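Category: Home & Workshop / Conversations

A table, a box and a rule of five minutes

The owner of Ellery, a small repair and hobby room in Rarano, did not want to talk about tidiness at first. "I am not a tidy person," she told me when I came in. "I only became tired of searching." She had rented the room in November, after many years of working in a kitchen where everything must be put away before dinner.

Now she has a white table, and she is strict about it. I asked why white, when every mark is seen on it. She said that this is the purpose. "If a small screw falls on a dark table, it is gone until spring. On white I find it with my eyes, not with my fingers." The table came from Duken, a shop of used furniture that closes this winter, and she paid 40 for it, with delivery.

The second thing she speaks about with love is the cardboard box. Many people who work with small parts have cabinets with drawers. She had one too, with labels, and she gave it away. "A drawer is a place where you put a thing in order to forget it," she said. "With an open box, I look in when I walk past." She keeps the flaps open. When the box is full she stops working and empties it, and this can take the whole evening.

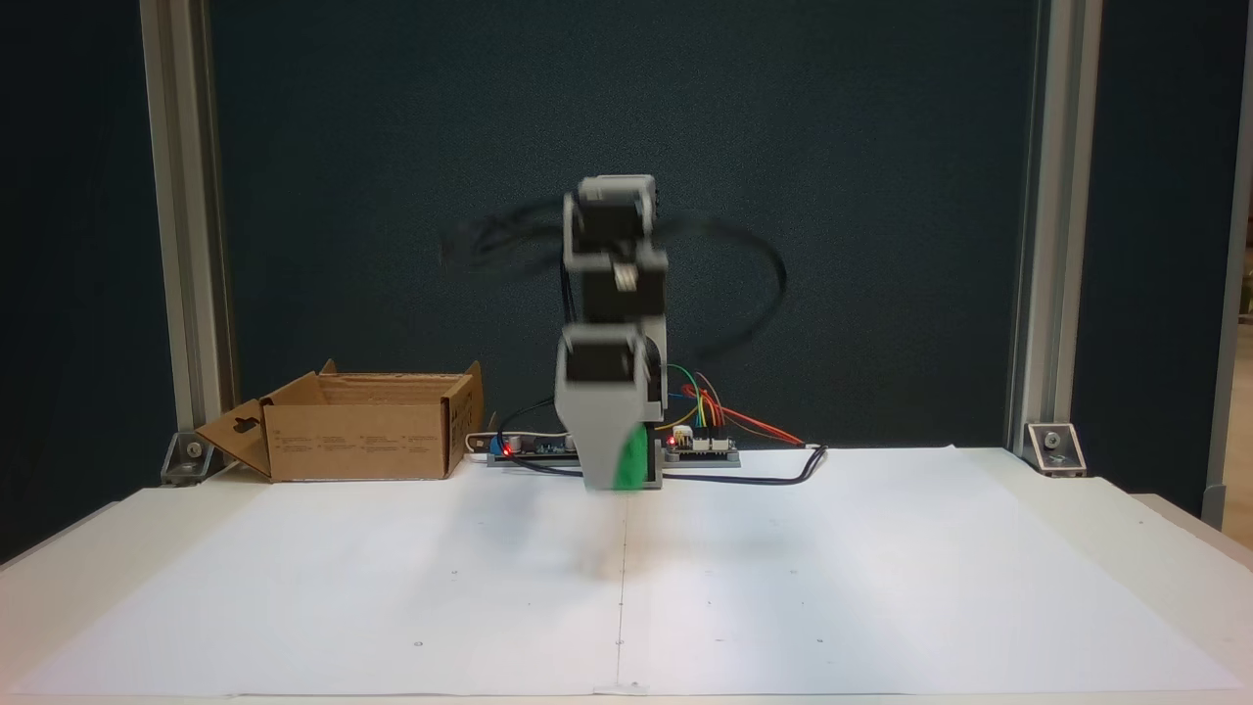

About cables she is less calm. She believes that cables are the real dirt of a work table, more than dust. Her habit is to push the long ones to the back edge and to leave them there until the job is finished. She does not tie them. I told her that I tie mine with paper wire from bread bags, and she laughed at me for some time. "Then you must untie them every day. How many minutes is it in a year?" I did not know. For the thin colored wires she has another opinion: they may stand up in the air as they like, if she can still follow one color from the beginning to the end.

The rule of the room is that the last 5 minutes belong to the table. She learned it from the Wondoditz newsletter, which she has read since it had 153 readers, and which now has around 1,000. The writer there advised to clean everything. She changed the rule for herself. She only takes away what she will not touch tomorrow, and the rest may sleep where it is.

I asked what she does with things that belong to no project. There was a silence. Then she admitted that there is a second box, under the stairs at home, and that she would prefer not to discuss it.

She plans to buy a lamp after the holidays, and perhaps a chair with a better back. The table will stay on the same side of the room. "I moved it once," she said. "For a week I put my tea down on nothing."

25 Dec 2022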